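Week 4 handout - Home electrics for tenants (J. Salinas)

Slides 1-9 are on the course page, not repeating them. Bring last week's sheet, we didn't finish the bill exercise.

Recap from wk 3
Volts = push, amps = flow, watts = the two multiplied. If you only remember one thing remember watts. Souad Erraji's notes from the Grarkiris evening group are better than mine on this, copies at the front.

Reading a bill
Standing charge: paid every day even if you use nothing. Unit charge: per kWh. One kWh = 1000 W running for one hour. So a 40 W lamp takes 25 hours to use one unit. A 600 W microwave, a bit over an hour and a half.
Cisneros flat (the worked case): 1,059 units over the winter quarter. Mostly the heater in the back bedroom. Work out what share is heating before you look at the answers. Estimated readings - marked E on most bills, ring up and give a real one.

Extension leads and power strips
Add up the watts of everything plugged in. Compare with the maximum printed on the strip. Heaters, kettles, irons straight into the wall socket, always. Never one strip into another. Coiled reels: unwind fully before use, they heat up otherwise. 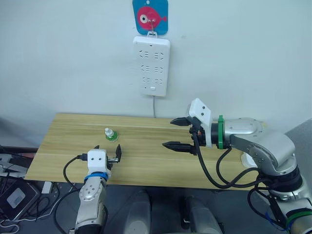
Six-socket strip hung upright on a wall, switch at the bottom.

Count the load, not the sockets. Six phone chargers is nothing much, two fan heaters is a problem. The switch on a strip usually turns off all of it but check, some only do part.
Cable: look along the whole length for nicks, scorch marks, flattened bits under furniture legs. Warm plug = stop using it. Dont tape over damage, replace.

Fuse box
Find yours before next session. Write down which switch does which room. If one trips: unplug everything on that circuit, reset, plug back in one at a time. Trips again with nothing plugged in, call the landlord, dont keep resetting it.

Homework
1. List everything in your kitchen with its wattage (label underneath or on the back).
2. Take two meter readings, same time of day, a week apart.
3. Read the Dromance Court tenancy sheet, repairs section only. Who pays for what, we'll argue it out in class.

Room change from July, upstairs, same time.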